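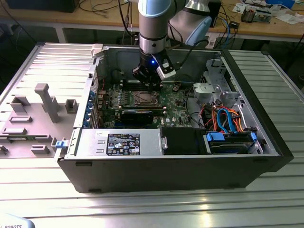
**FOR IMMEDIATE RELEASE**
June 24, 2019

**Drukincombe Library Would Like Your Old Computer, and Will Stop Hinting**

DRUKINCOMBE — The town library opens its secondhand computer scheme this week, six months after announcing it and one month after finding the key to the storeroom. Residents may hand in any desktop PC at the Holard Street desk. Machines that can be saved will be lent free of charge, for up to a year, to households without one.

The library has 136 names on its waiting list and 114 computers pledged, a gap it describes as "arithmetic."

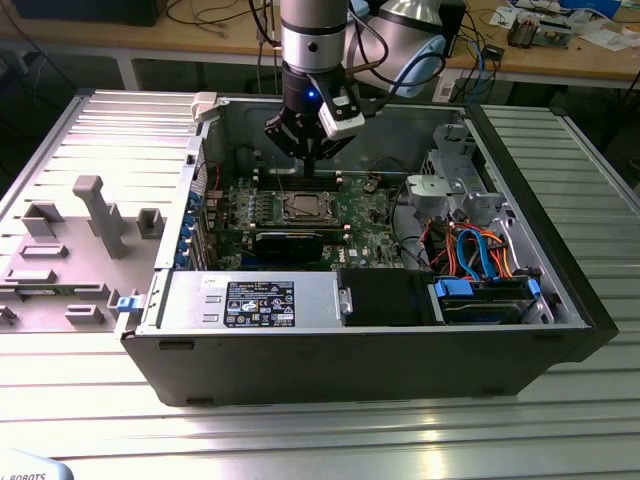 Wiremu Tawhiri wrote in to say that he has waited since November, that his daughter does her homework on a phone with a cracked screen, and that he will take anything with a keyboard, including one missing the letter Q.

Every drive is wiped before a computer goes out. Donors are still urged to remove their own files first, as the library has no wish to own 700 photographs of a cruise.

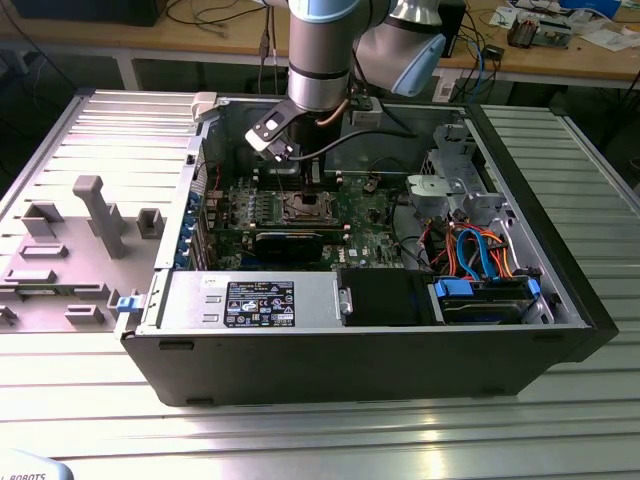 Printers are not accepted. The library has been given printers before.

Hasau Savings and the Wuyts Fund are paying for parts. Monitors, mice and power cords are welcome — loose cords of unknown purpose less so.

**Contact:** Yến Mạc, Drukincombe Library, Holard Street desk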